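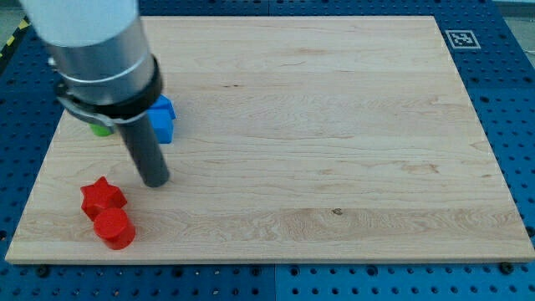
The Arm Was the Easy Part

My first robot budget had one line on it. Arm, one, and a number I'd gotten off a quote from Sabbagh. I was pretty proud of that spreadsheet! Then Hanan Abu Hammour, who ran purchasing at Pratum back when I was still learning where the coffee was, slid it back across the desk and asked me what the thing was going to stand on.

So I started over. Table, fasteners, tool mount, cables, a spare tool (get the spare, trust me), printed markers so the camera knows where the corner of the work area is. Guarding. A floor that doesn't shake when the truck pulls in. By February I had 18 lines, and the arm was still the biggest one, but it had a lot of company.

The stuff that hurt was small. We ordered the wrong bolts for the table holes and lost 13 days waiting on the right ones. The work board, a plain slab of maple, I'd left off completely, and I ended up paying $202 for it out of the office supplies money. Toy blocks for the pushing tests came out of my own pocket and I still have the receipt somewhere.

Hafiz Oei over at Distia does his planning the other way around. He writes down the job first, one sentence, something like "push the red star over next to the cylinder," and he won't open a catalog until everybody in the room agrees on the sentence. I thought that was fussy until I saw his numbers. His group had been all set to buy a fancy gripper from Sirnonero, and the sentence only needed a rod.

Then there's time, which I never budget enough of. I logged 334 hours of setup that first year, and most of it was me with a hex key, moving things a quarter inch and moving them back. Put your own hours on the sheet, even if your boss crosses them out. Mine did, twice.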